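Subject: Re: [sevport-dev] Splitting posting routines without a giant CASE block
Date: 23 Sep 2025

Hi all,

Sorry for the slow reply, I had a release of my own to get out the door. Quoting the bit I'm answering:

> We have one posting codeunit that handles every document type we sell.
> It started with two and now it's a CASE statement you have to scroll
> through for ages. Every time a customer wants a new type we copy a
> branch, change a few lines and hope. I've been looking at passing a
> handler ID around and running the object by number, but my colleagues
> think it's too clever and will be a pain to debug. Has anyone done
> this on a real installation and lived with it for a while?

Yes! We did it at Stundilmont, on the Plorketow add-on, and we've been living with it since last November. I'd do it again, though I'd do a couple of bits differently.

Our starting point sounds a lot like yours. The posting codeunit was 2,104 lines, and most of that was the same logic repeated with slightly different field names. One branch had a rounding fix the others had never received, and we only found out when a customer rang up about a cent that wouldn't go away. That was the point where I got permission to pull the thing apart.

What we ended up with is a small setup table. Each document type gets a record, and the record holds the ID of the codeunit that knows how to post it. The main routine reads the setup, fills a temporary buffer record with everything the handler could want, and then does a CODEUNIT.RUN with the ID and the buffer. The handler does its work, writes its results back into the same buffer and returns. No CASE anywhere. If you want a new type you write a new codeunit, add a line to the setup and leave the main routine alone.

The catch is that every handler has to take the same record type, so the buffer becomes your contract whether you like it or not. Ours has grown to 59 fields, and I'm not proud of it. If I were starting over I'd keep the buffer to the fields every type truly shares and put the odd ones into a child table of name and value pairs. Slower, sure, but posting isn't where our users are waiting anyway.

On debugging, your colleagues have a point. You can't do a "where used" on a number in a table, so somebody new to the code will search for the handler, find no callers and decide it's dead. (I know of one that got deleted that way. It came back from the backup the same afternoon.) We now put a comment at the top of each handler saying which setup table calls it, and there's a naming prefix as well so they all sort together in the object list. Boring, but it has helped more than any of the fancy stuff.

Also watch the return value. If you write IF CODEUNIT.RUN(...) THEN you're into transaction territory and it'll complain when a write is already open. We commit nothing inside the handlers, call them without checking the return value, and let errors bubble up as they would have before. Whoever presses the Post button gets the error and everything rolls back, same behaviour as the old code. 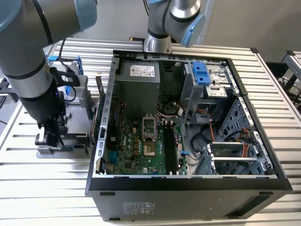
Desktop tower on the bench, side panel off.

Testing was the part I'd underestimated. With the big CASE you could at least read the whole thing top to bottom on a quiet day. With handlers you need something that runs each one against a known document and compares the entries that come out. I wrote a plain little codeunit that loops through the setup table, posts a sample for each type in a scratch company and writes any differences to a text file. It found 12 mismatches on the first run. Most were things the old code had been getting wrong all along, and then we had a long and fairly grumpy discussion over whether to fix them or faithfully reproduce them. We fixed them, with a note to the customers.

One more gotcha - licensing. Our object range was nearly full, and a codeunit per type eats through it quickly. We grouped the simpler types into a shared handler that checks the type for itself, so yes, there's still a tiny CASE hiding in there. I can live with it.

Somebody asked last week whether the Zamfir wrapper does the same job. I had a look, and it's a nice piece of work, but it leans on automation objects to hold the state, and we have job queue sessions where I'd rather not have those. If you only ever post from the client it could suit you fine.

Happy to send the setup table and the skeleton handler as a text export if it's any use. I'd have to strip the customer bits out first, so give me a few days. And if anyone has a tidier way to keep the buffer from sprawling, I'd love to hear it!

Cheers from Stundilmont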